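Chapter 4
Laying Out and Putting Away Small Instruments

In this chapter you will learn to:
set out a tray and a mat on an ordinary table
handle a scalpel and other small instruments without touching the working end
clear the tray completely before anything is packed
close and check a zippered pouch

Most of the time spent with small instruments goes to moving them. They come out of storage, go onto a tray, go from the tray to the mat, and go back again. The cutting or holding they were made for may take a minute. The rest is handling, and it is during handling that blades get nicked and fingers get cut.

The practice set used at Mostyn and in this book is a small one: scissors with ring handles, tweezers, a scalpel, a shallow steel tray, and a mat with a blue border. Your own set may differ. The rules are the same for a set of 5 pieces and for a store of 500.

A scalpel has a blade, a grip section with fine ridges, and a smooth lower handle. Pick it up by the ridged part. Lay it flat, with the blade pointing away from you, and take your hand off before you reach for anything else.

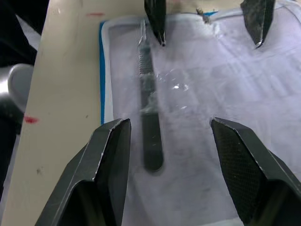
The ridges are there to stop the handle from turning between the fingers. Dirt that dries in them makes them less useful, so they need a soft brush and not only a wipe. Blades are changed at the bench and never over the mat.

4.1 The Working Table

A working table does not have to be bare. Cups, markers, and other small things can stay if they are lined up along the far edge, well back from the tray. The tray goes in the middle and the mat goes in front of it, nearest the person working. Instruments waiting to be used lie in the tray. The one in use is held over the mat or rests on it.

Leave a little room between the instruments in the tray. Ring handles catch on each other easily, and a tangled pair is usually lifted by whatever part is on top.

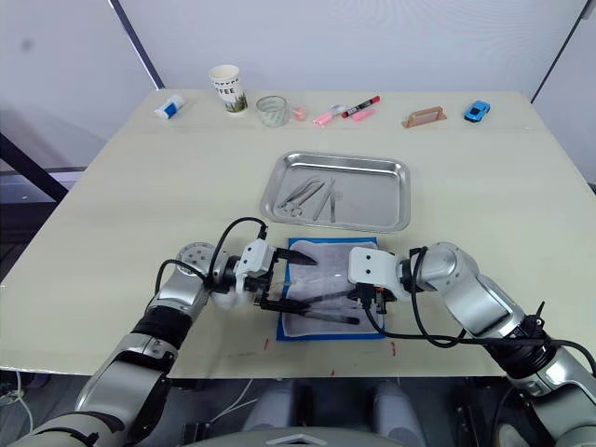
Alun Voyle would clear the far edge as well. In his view a cup on the table will sooner or later be a cup in the tray, and the students at Plerndale are taught to start with nothing out at all. Both methods are in use. If you share a table and cannot clear it, keep the line straight and keep the middle free.

4.2 Clearing the Tray

Clearing is done in the same order every time. Take out the scalpel first, then the tweezers, then the scissors. Any long-handled instruments come last. Put each one in its own place before going back for the next.

When the tray is empty, look at the bottom of it from a low angle. Spots that cannot be seen from above often show up against the reflected light. Wipe the corners separately, where the rim curves up and a flat cloth tends to skip. 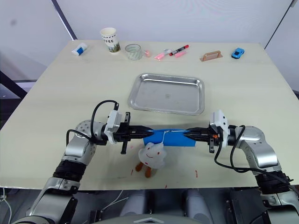
4.3 Pouches and Zippers

A fabric pouch is meant for clean, dry pieces with their points covered. It should not be used for bare blades, which go in a hard case.

Before filling a pouch, hold it at both ends and pull it straight. Look along the stitching for loose thread, then along the zipper for bent teeth. A zipper that sticks at one spot will usually fail there.

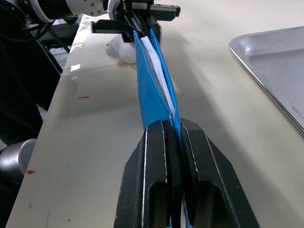 Figure 4.4 Blue fabric pouch with a white zipper, held at both ends.

Fill the pouch with the heaviest piece at the bottom and close it on the table. Do not force the slider. If it stops, open it a short way, flatten the fabric on both sides, and try again.

Exercise 4.1 Set out a tray and mat as described in Section 4.1. Clear them in the order given in Section 4.2, and write down any step at which you had to use both hands.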